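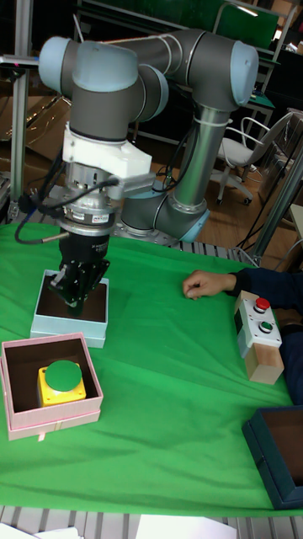 # Clotent：盒子和按钮的小清单

大家好，我是负责整理这份清单的人，名字写在最底下。Clotent 说大不大，就是把我们手头那些敞口的小盒子、带按钮的小方块，还有铺桌子的绿布，一件一件记下来，写清楚叫什么、什么颜色、平时跟谁放在一起。开头我以为一个下午能搞定，结果光是给颜色起名字就吵了两个晚上（Wenceslao 坚持要写色号，我坚持写人话，最后人话赢了！）。

目前这一版有 43 件东西、255 条记录。一件东西会有好几条记录，换过位置、换过名字、跟别的东西配过套，都会另起一行，所以数字对不上是正常的，别来问我是不是漏了。

最后一次大改：2021-09-04。

## 里面有什么

```
clotent/
├── README.md
├── items.csv # 物件表，一件一行
├── log.csv # 记录表，每次变动一行
├── names.md # 颜色和叫法对照
├── photos/
└── old/ # 八月以前的旧表，别删
```

`items.csv` 是主表，平时看它就够了。`old/` 里的东西我知道很乱，列名有西班牙语的，有英语的，还有一列干脆叫“x”。Jovita 说她记得“x”是什么意思，但她两次告诉我的答案不一样，所以先留着。

## 几件常出场的

清单里的东西多，真正天天摆上桌的就那么几件，先认认脸：

| 叫法 | 样子 | 备注 |
|---|---|---|
| 粉盒 | 粉色，敞口，里面深棕色 | 最常用 |
| 墨绿盒 | 深青绿色，敞口，里面棕色 | 常摆在桌子右前角 |
| 浅盒 | 浅色，敞口，里面偏棕 | 叫法见下一节 |
| 黄按钮 | 黄色方块，顶上一个圆圆的绿色大按键 | 四角有小螺丝 |
| 双按钮 | 白色斜面，红键在上、绿键在下，下半截是浅色木块 | 不进盒子 |
| 绿布 | 亮绿色，铺满大半张桌子还带褶 | 别叠，卷起来放 |

黄按钮是我个人最喜欢的一件。按键大，颜色又亮，丢在深棕色的盒底一眼就能找着。它在 `items.csv` 里编号是 111，你要是只想挑一件东西看看记录长什么样，就搜这个号。

双按钮跟它不是一套，千万别因为都有绿色的键就写成“黄按钮的另一半”。旧表里有人这么写过，害得我把同一件东西合并了又拆开，拆开了又合并。认双按钮很简单：看木块，看斜面，红的在上面。

## 颜色怎么叫

我们的规矩是按外壁叫，不按里面叫。盒子里面几乎都是棕的，深一点浅一点而已，真要按里面叫，满表都是“棕盒”，那就没法活了。

- 粉的就叫粉盒，别写“玫瑰”“桃色”“樱花”。
- 青不青绿不绿、颜色又深的，一律叫墨绿盒。Iraís 觉得它偏蓝，我觉得它偏绿，名字已经定了，不改啦。
- 浅盒是个大筐。外壁浅蓝的、白的，统统先归进来，`shade` 那一列再细写。光线一变大家看法就不一样，与其每回争，不如先归一类。
- 按钮按外壳的颜色叫，按键的颜色另写在 `cap` 列。黄按钮的 `cap` 是“绿”，双按钮写“红/绿”，从上往下。

`cap` 列请用斜杠，不要用逗号！csv 里塞逗号是什么下场，用 Skeltbridge 的导入工具试过一次的人都懂。

## 摆桌子的顺序

Nayeli 让我把这段写上，她说每次换人摆，桌子都不一样。我自己的习惯是这样：

1. 先铺绿布。不用拉得特别平，有点褶子没关系，只要从后头的横档一直盖到靠前的地方。
2. 墨绿盒放右前方，斜一点正一点都行。
3. 粉盒放左前方。
4. 浅盒放在粉盒后面，给手留出拿东西的地方。
5. 双按钮放右边，斜面冲着自己舒服的方向，手搁在桌上就能碰到的距离最合适。
6. 黄按钮最后放，放进哪个盒子，就把哪个盒子的名字记进 `log.csv`。

桌子前沿那几根灰色铝条不用遮，我以前老想把布往前拽去盖住它，一拽后面就短一截。纸随手压在前沿也可以，记录里不算物件，没有编号。
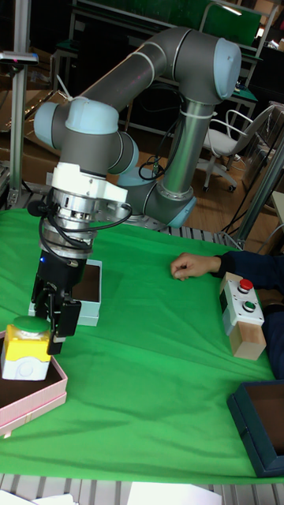

## 记录怎么写

`log.csv` 一共六列，我尽量说得直白：

- `id`：物件编号，跟主表对得上就行
- `from`：原来在哪儿，盒子名或者“桌面”
- `to`：去了哪儿
- `mid`：拿在半空、还没落下的时候填“是”，平时空着
- `who`：写名字，别写缩写（AR 和 NA 我真的看混过）
- `note`：随便写，中文西班牙语都收

`mid` 这列是八月里新加的。以前我们只有“在”和“不在”两种状态，可照片里经常有东西正好悬在盒子上方，你说它算在哪儿？Aparecida Rangel 写“粉盒”，Wenceslao Ochoa 写“桌面”，两个人都有道理。现在统一了：没碰到盒底就不算进去，`from` 照填，`to` 空着，`mid` 填“是”。

一行大概长这样：

```
id,from,to,mid,who,note
111,桌面,,是,Nayeli Ayala,在粉盒上方
```

再补一句，“在粉盒上方”不等于“要放进粉盒”。只写看得到的，别替东西做打算。我自己也犯过这个毛病，回头改了好几行。

## 已知的毛病

- 照片和记录没有一一对应。`photos/` 里大约 2000 张，大部分没人标过，我每周挑一点弄，慢慢来吧。
- 照片文件夹里的先后顺序靠不住，文件名排在前面的不一定先拍。要看顺序请以 `log.csv` 的行号为准。
- 浅盒的 `shade` 有些行是空的，那几行我拿不准，宁可空着。
- 尺寸全都没量。Jovita 答应带卷尺来，她已经答应了很久。
- 绿布在旧表里有三个不同的编号，其实我也不敢保证是同一块布，暂时都留着。
- 双按钮的木块写的是“浅色木”，什么木头不清楚，请不要往里填“松木”，除非你真的认得。

## 想加东西的话

欢迎！新东西先去 `names.md` 看看有没有现成的叫法，没有就照上面的规矩起一个，短一点。然后在主表最后加一行，编号接着往下排，中间空着的号不要补，那些都是合并掉的旧物件，补了会跟 `old/` 打架。

改别人的行之前，先在 `note` 里留句话。我们吵归吵，记录还是要看得出谁改过什么。要是连着三天没人回你，就直接改。

表格软件用什么都可以，我自己用 Orkness 开，保存的时候记得选 UTF-8，不然中文列全变成问号。Bautista 那台旧电脑默认不是 UTF-8，用那台的请多看一眼。

## 可以拿去干什么

做个整理收纳的小练习，学学怎么给一桌子零碎起名字、建表，都挺合适。想统计“哪个盒子最受欢迎”也行，不过摆桌子的是我们几个人，粉盒出现得多，多半是我偏心，别当什么规律。

按钮按下去会怎么样，清单里一概没记。我们只管它们长什么样、放在哪儿，要查接线或者用途，这里找不到的。

## 人

整理和唠叨：Iraís Bermúdez 和我（Aparecida Rangel）
颜色争论：Wenceslao Ochoa
摆桌子：Nayeli Ayala
旧表和那个“x”：Jovita Medrano

待办：

- [ ] 量盒子
- [ ] 补 `shade` 空行
- [x] 给 `mid` 列写说明
- [ ] 问清楚“x”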